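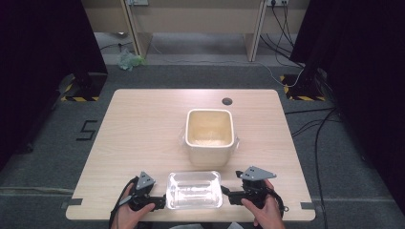
1. Sunthorpe's new recycling rules, as plainly as I can put them

The town changed haulers and the new one, Brosik, doesn't take the same things the old one did. The mailer is confusing. I called them and went to the open house, so I'm putting my notes in one thread.

2. Pickup is every other week now. Your street is either A or B. The letter is on the back of the mailer under the return address, in very small type. If you threw it out, the town clerk's office can look it up by street name.

3. Carts have to be at the curb by 7 a.m. The old trucks came to my street after lunch and I got lazy about it. The new route starts at our end of town.

4. Paper and cardboard go in the same cart as containers. Flatten the boxes. Pizza boxes are fine if the grease hasn't soaked through. If the bottom is soaked, tear off the lid, recycle that, and put the rest in the trash.

5. Plastics go by shape now. Bottles, jugs, tubs and the clear boxes that berries and salad come in are all accepted. The number inside the triangle doesn't matter for the curbside cart. I asked twice.

6. Plastic film is not accepted. That covers grocery bags, bread bags, bubble wrap, and the wrap around paper towels. It winds around the rollers on the sorting line and they have to shut down to cut it out. Geetha Menon from Brosik said film is the main reason they stop the line.

7. Please don't bag your recycling. This is the one most people on my street get wrong, and I did it for years. A tied bag gets pulled and thrown away with everything in it. Dump it into the cart loose.

8. There's a film drop-off at the transfer station, in the shed to the left of the scale. It has to be clean and dry. Stretchy film only, so chip bags and anything that crinkles like foil should stay home.

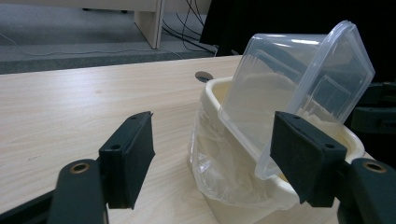 9. Do labels have to come off? Leave them on, paper or plastic. The plant handles them.

10. Rinsing. A quick swish is enough. Peanut butter jars are the annoying one. I scrape mine, put in warm water and a drop of soap, screw the lid on and shake. If it's still bad after that I put it in the trash and don't feel guilty.

11. Lids: plastic lids go back on plastic bottles and tubs. Metal lids come off glass jars and go in separately. Loose bottle caps fall through the screens and end up as trash.

12. Glass is still accepted, but only bottles and jars. Drinking glasses, window glass and baking dishes melt at a different temperature and can't go in.

13. Black plastic takeout trays are out. The optical sorter doesn't pick them up against the belt. Wilson Muñoz asked whether the fish place on Yokoyama Street could switch to a different color and they said they'd look into it.

14. Cart sizes. You get one large cart for free. A second one is $8 a month. You can swap down to the small size once at no charge, but you have to do it before the end of June.

15. If something in your cart is wrong, the driver leaves an orange tag and skips it. Take the thing out and it gets picked up next time. They don't come back the same week.

16. Batteries never go in the cart. The hardware store has a box by the key machine. Tape the ends of the 9-volts first.

17. Correction to 4: shredded paper has to go in a stapled paper bag with "shredded" written on it. Thanks to Minttu Heiskanen for catching that.

18. Still waiting to hear back about milk cartons. The mailer says they're in and the website says they're out. I'll add it here when I get an answer.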